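Le papier froissé, les boîtes et le reste

Publié le 6 octobre 2026

En juin, j'ai arrêté d'acheter du thé en grande surface. Je n'avais pas de grand principe derrière la tête. Mon magasin avait retiré le seul thé noir que je supportais le matin, et je me suis mis à commander ailleurs.

J'ai commencé chez Ternik, une petite maison qui vend par sachets de 80 grammes. Le port est cher, alors j'ai groupé la commande avec Yiğit Başaran, mon voisin de palier, qui boit du thé du matin au soir et qui a un avis sur tout ce qui infuse. Selon lui, je laisse les feuilles trop longtemps. Il a raison, mais je préfère quand c'est fort.

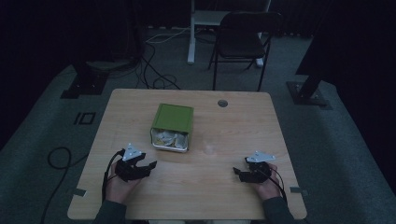 Le deuxième essai, chez Žukauskas, m'a moins plu. Leur mélange fumé sent très bon à l'ouverture et n'a presque pas de goût une fois dans la tasse. J'en ai fini la moitié, le reste est passé dans une marinade pour du poulet – franchement réussie, celle-là. Je referai la marinade, pas le thé.

Côté eau, j'ai gardé ma vieille bouilloire et acheté une carafe filtrante. L'eau est très calcaire chez nous et il y avait toujours une pellicule à la surface. Avec la carafe, elle a disparu. J'utilise maintenant une théière de 600 ml, ce qui fait deux grandes tasses et m'évite de me relever.
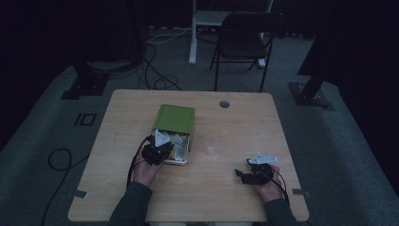 La boîte verte, tiroir entrouvert sur son papier froissé.

Pour la conservation, j'ai lu tout et son contraire. Je m'en tiens à des boîtes opaques, fermées, loin de la cuisinière. Les thés verts passent en premier, les noirs attendent sans problème. J'écris la date d'ouverture au crayon sur un bout d'adhésif collé dessous. Yiğit trouve ça maniaque, mais c'est chez lui que j'ai bu un sencha qui avait le goût de foin.

Reste la question de la table. Je bois mon thé sur du bois clair et je n'ai jamais su me servir d'un dessous de tasse. Un chiffon humide tout de suite, un peu de savon noir de temps en temps, et j'ai renoncé aux produits spéciaux.

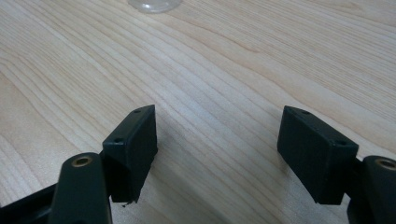

Le veinage du bois clair, vu de près.

Prochaine commande chez Zastolel, pour un thé noir roulé qu'on m'a conseillé deux fois. Si vous l'avez goûté, dites-moi en commentaire combien de temps vous le laissez infuser.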